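3.2 Hand-held collection kit

The kit under evaluation is sold by Zestora as a bundle: two hand-held grippers, a charging dock, a set of spare pads, and a license for the Prerker processing service. It was purchased at list price through a regular reseller. The supplier had no part in the design of the study and did not see the results before submission.

Each gripper is held by the operator and closed by a trigger under the body. A wide-angle camera at the rear of the tool looks forward over the housings and records the fingers together with whatever lies in front of them. Finger opening is logged on a separate channel and matched to the video by a shared clock. No external markers or base stations are needed, and this was the main reason for choosing the kit over the two fixed rigs covered in Section 2. An operator can carry the whole system into an ordinary home and begin recording once the clock check has finished.

Prerker takes the raw recordings and returns three things: a six-axis path for each tool, a finger-opening trace, and a per-episode quality score between zero and one. The scoring method is not documented by the vendor. We treat the score as an opaque value and compare it with our own manual labels in Section 4.2.

3.3 Task setting

All recordings used in this section were made in lived-in rooms. Operators were told to work on whatever surface they would normally use and to leave the rest of the room as it was. The task family reported here is tidying of craft materials: small items are picked up one at a time and placed in an open container. We selected it because the items differ widely in shape and because painted paper gives a poor support surface. Sheets overlap, slide when touched, and carry strong color edges that can be mistaken for object edges by a segmentation model.

Figure 2 shows the working view at the beginning of an approach. The fingers are open over a bed with a wrinkled cream sheet, and a shallow box with a painted lining serves as the container. Several small items lie on the painted paper between the pads, among them a dark grey bar and a black ring-shaped object. Both have low contrast with the tool itself — a case that matters for the tracking results below.
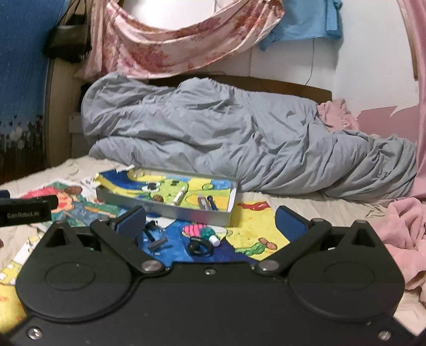 Figure 2. View from the hand-held gripper over the craft materials, fingers open. The dark blue pads are visible on both sides of the work area.

3.4 Protocol

Each operator completed a short practice block that was not scored. Recording then proceeded in sessions of 12 episodes, with the items scattered again by hand between episodes. An episode started with the fingers fully open and ended when the last item had been released or when the operator gave up. Operators were free to choose the order of items and the hand used for each pick. They were asked to keep the pads in view and to avoid resting the tool on the bed, as contact with soft bedding was found in the pilot to shift the estimated height of the tool.

After removal of incomplete files, 129 episodes remained. Every episode was labeled by hand for the outcome of each pick, using three classes: clean, corrected, and failed. A corrected pick is one in which the fingers closed, opened again without lifting the item, and then closed a second time. Disagreements between labelers were settled by joint viewing.

For reference, the same files were processed with Rondden, an open pipeline that recovers tool motion from video alone. Rondden was run with its default settings except for the mask that hides the tool body, which we redrew to match the outline of the housings. The supplied mask was made for a narrower tool and left part of each side exposed.

3.5 Preparation of the comparison set

Paths from the two pipelines were aligned at the first frame and resampled to a common rate. We did not smooth either path. Kettler grippers, used for the replay trials in Section 5, have a smaller maximum opening than the hand-held tool, so opening values were scaled linearly to the range of the target hand. This keeps the timing of each closure but changes the clearance around wide items. Picks of flat paper were left out of the replay set, as the Kettler fingertips could not be brought parallel to a soft surface without contact. They remain in the tracking comparison, where they account for most of the long episodes.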